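Wuvitz Community Language Program
Progress report to the Onu Fund, second period
Prepared by Brândușa Neagu, program coordinator

Dear Ms Tanner,

I am pleased to send you the report for the period which finished in January. I follow the same order as in the first report, so that you can compare.

1. Evening classes

The grant allowed us to open 7 evening groups in Stinurport, which is the number we promised in the application. The beginner groups filled in the first week. The two intermediate groups filled more slowly and we had to advertise again, at the library and at the medical centre. In total 100 learners are enrolled. Most of them work in the cannery or in aged care, and for this reason we moved the starting time from 6 pm to 6.45 pm. Attendance became better after this change, especially on Friday, which was before our weakest evening.

Not everything went according to the plan. The writing module was too difficult for learners who did not finish school in their own country. Hendrik Van Beek has rewritten the first units with shorter texts: a note to the teacher of a child, a form for the dentist, a complaint about a power bill. The old units are kept for the intermediate groups.

2. Conversation partners

This part is behind schedule. We planned 90 pairs and we have fewer, mainly due to the police checks, for which the waiting time has been long. I did not want to start any pair before the papers arrived. Viola Sanna now sends the applications every week instead of collecting them until the end of the month, and I expect that the delay will be shorter in the next period.

The pairs that have started meet once a week for one hour. They choose the place by themselves. Several asked us for a list of topics, so we printed a small booklet with the colours of the program on the cover. It is also used by the evening groups for the last ten minutes of the lesson.

3. Budget

Spending is within the limits of each line except for printing, where we are over by $200. The reason is the booklet mentioned above, which was not in the original budget. I ask for your permission to cover this from the travel line, where money is left. The travel line was calculated for a teacher coming from Drekari, and she has since moved to Stinurport.

4. Next period

We will hold a speaking assessment for all the groups, with the same tasks as at enrolment, so the results can be compared. We would also like to try a Saturday morning class for parents, if the neighbourhood centre can give us a room with a place for small children. The centre has not yet confirmed the price. 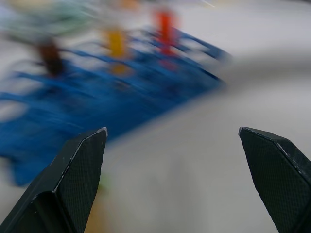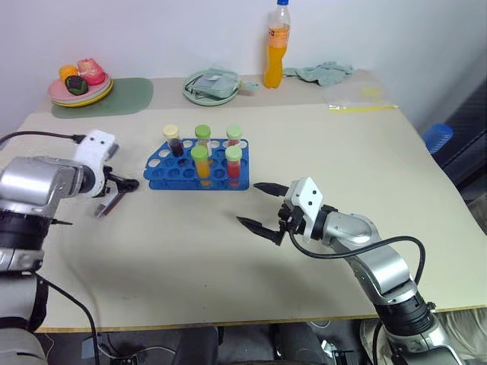 Crisanto Espiritu has read the draft of this report and asked me to add that the later starting time should be kept through winter too, even if the bus timetable changes, and that the learners in his group would prefer to lose the break than to begin earlier. I have told him I will raise it with the other teachers before the new timetable is printed.

With kind regards,
Brândușa Neagu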